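The Tote Problem: Why Your Dishwasher Will Stay Half Automated

Gearóid Dunne
Jul 2, 2019

The question I get asked most by people outside the trade is when a machine will unload the dishwasher. The question I get asked most by people inside it is when a machine will unload a tote. They are the same question, and the answer to both is still "partly, slowly, and with somebody standing nearby".

My position is that general chore automation is held back less by arms than by contact. Industrial arms have been adequate for decades. A mid-range six-axis unit repeats its position far more finely than I can with a coffee in me, and it does so all shift. Put the part in a fixture, tell the arm where the fixture is, and the job is finished in the engineering sense. Take the fixture away and you are back in the research literature.

Consider what a person does when clearing a drawer of mixed cutlery. The hand goes in before the eyes have settled. Fingers brush things aside, slide under an edge, use the drawer wall as a backstop, and let go of a bad grasp before it becomes a dropped fork. Very little of that is planned. A typical picking cell does the reverse: capture, segment, score candidate grasps, plan a collision-free path, close, lift, check. Contact with anything other than the target is treated as a fault. In clutter, contact with other things is most of the job.

I spent part of last September at the Rakthorpe plant, where Lerngate had been trialling a picking station for machined blanks. The blanks are about as friendly as parts get: rigid, matte, flat-sided, one size. The station ran 1141 attempts over the trial while I kept the log. The first picks from a fresh tote were dull to watch, as they should be. The trouble came near the bottom. A blank lying flat against a wall offers no clearance for a finger on that side. A blank lying across another one can be grasped at a height the planner likes, but it pivots when lifted and drags its neighbour into the corner. The operator, who had 28 years on the floor, cleared those by tipping the tote with one hand. It took her a second or two, and there was no equivalent move in the software. 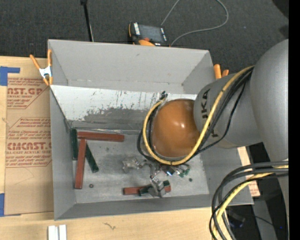

Vendors tend to respond with a success rate, and I would ask readers to be careful with those. A rate quoted over all picks is flattered by the easy ones. What matters to a plant manager is how often a person has to walk over, and walking over costs the same whether the machine failed on the first block or the last. A cell that empties most totes and strands one part in the rest has not removed a job. It has turned a packing job into a watching job, and watching jobs are harder to fill.

The household case is worse on every axis. A kitchen has no standard tote. The objects are wet, transparent, nested or soft, and their owner has opinions about where they go. Phelan, whose cells I otherwise rate, showed a table-clearing demonstration in Ginville this year that was well engineered and ran on plates selected for the purpose. I have no quarrel with that, provided the plates are mentioned. Nobody at home will pay for a machine that needs its own crockery.

There are two honest objections to my view. The first is that suction solves much of this, and for sealed, flat, non-porous goods I agree. It does poorly on mesh and on anything oily, and a shop floor has plenty of both. The second is that learned grasping will close the gap with enough data. It may. The published gains are real, and I would sooner fund that work than another gripper with a clever linkage. But most of the data sets I have read describe grasps on isolated or loosely scattered objects, scored as lifted or not lifted. Few record what the neighbours did, and fewer record a deliberate push.

Until they do, my advice to small shops is unglamorous. Spend $4000 on better part presentation before you spend anything on vision. A sloped tote floor or a shaker table will fix more failed picks than a new camera. Measure interventions per shift and ignore everything else on the data sheet. At Rakthorpe we logged 70 over the trial, and most of them traced back to tote geometry.

As for the dishwasher, I unload mine by hand, top rack first.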